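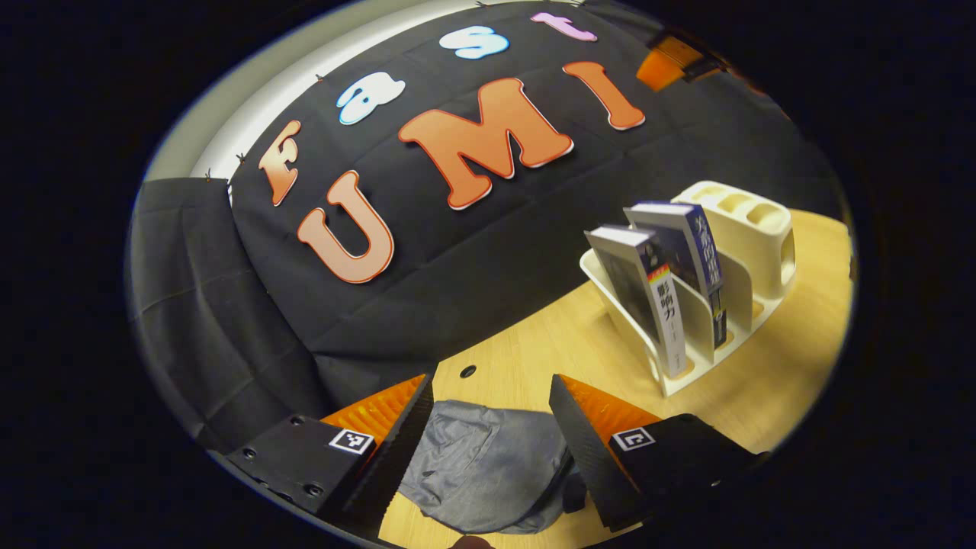

A **desk organizer** is a container, usually open at the top, that keeps papers, books and small supplies in order on a work surface. Most are made of plastic, wood, wire mesh or sheet metal. They differ from drawer inserts in that the contents stay in view and can be reached with one hand.

## Forms

The simplest form is the pen cup. Combined models join several cups to a larger section for flat items. The cups are commonly set at the back, where tall pens do not block the lower compartments. The front may hold a tray, a set of shallow bins or a slanted file holder.

A slanted holder leans its contents to one side, so a few books or folders stay up without a bookend. Books are normally placed with the spine outward. Holders with upright dividers suit thin folders better than thick paperbacks, which tend to fill a whole slot.

## Materials

Molded plastic is light and easy to wipe clean. White and clear versions show ink marks sooner than dark ones. Wooden organizers are heavier and are often sold with felt pads to protect the tabletop. Wire mesh lets dust fall through to the desk.

## Production

The Pleda works in Berkska began making one-piece plastic organizers under the manager Edin Yordanov. Its first model, the Pranar, had 10 compartments and was sold to schools in cartons of 50. A later version reduced the cups to 2 and widened the file section.

## See also

- Bookend
- Letter tray
- Magazine file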